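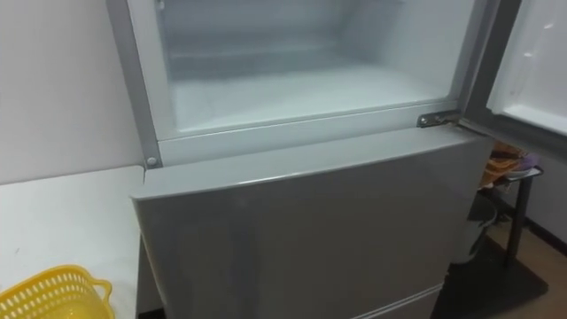
Figure 4. Head-camera view at the fridge station, with the freezer door open and the lower door closed.

4.2 The fridge task

The third-year project at Hendover asks each student team to write the control software for a household task and to test it on the Galludell platform. Teams of four choose between the table task, described in section 4.1, and the fridge task. The fridge task has two parts: opening the freezer door, and placing an item from a yellow basket into the compartment.

Figure 4 gives an idea of why teams found the second part hard. The inside of the freezer is white and lightly frosted, and the ice on its floor blurs the inner edges. Depth estimates at the back wall were poor for every team that relied on the head camera alone. Two teams dealt with this by measuring from the grey ledge between the two compartments, where the contrast is better – a fix they arrived at separately.

The door caused fewer problems. It is hinged on the right, so the swing can be planned as a simple arc once the position of the hinge is known. Most teams fixed this position by hand at the start of a session. One team estimated it from the first few centimetres of movement, using the Flilorex library, and kept this method for the final test in July.

In all, the teams logged over 600 attempts at the fridge task. We kept the 66 attempts made under final test conditions for the analysis in section 5 and left out the rest, as the settings were changed too often during development to allow a fair comparison. An attempt was scored as complete only if the item was resting on the freezer floor and the door had been left open. Closing the door was not part of the task, although the students at Beaulieu, who followed the same course plan, added it as an optional extra.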